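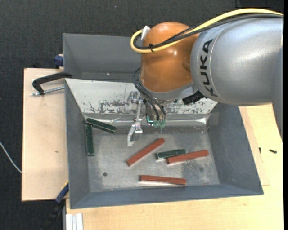
How to Submit a Parts Return to the Tuston Warehouse

These instructions apply to all customers who hold a trade account with Gendeo and wish to return unused stock for credit. Returns of damaged or incorrect goods follow a separate procedure and should be reported to the Grandine service desk on the day of delivery.

Before you begin

Locate the original packing slip. You will need the order number, the item codes, and the quantity of each item you intend to send back. Items may be returned within 20 working days of delivery. Cut lengths, special orders, and clearance items cannot be accepted.

Step 1. Request a return number

Sign in to your account and select Orders, then Past Orders. Open the order and choose Start a Return. Enter the quantity for each line and select a reason from the menu. A return number will be sent to the email address on the account. Goods that arrive without a return number will be held at the receiving dock until the sender is identified, and storage fees may apply.

Step 2. Sort and pack the items

Place one item code in each inner bag or bundle. Do not mix finishes or lengths, even where the items share a price. Long pieces should be tied at both ends and wrapped in paper; tape must not be applied directly to a painted or coated surface. A single carton may hold no more than 12 bundles.

Step 3. Label the carton

Print the return label and attach it to the largest face of the carton. Remove or cover any earlier shipping labels. Write the return number on a second face in black marker – labels are sometimes torn in transit.

Step 4. Arrange collection or drop-off

Collection by Kuusk Freight may be booked through the same return page. Bookings made before noon are normally collected on the next working day. Customers may also deliver cartons in person to Dock 6 at Tuston. Please keep the signed receipt until the credit has been posted.

After the return is received

Items are checked against the return request. Credit is issued to the account once the check is complete, less a restocking charge where one applies. If the quantity received differs from the quantity requested, the account holder will be contacted before any credit is posted.

Credit notes appear under Account, Statements.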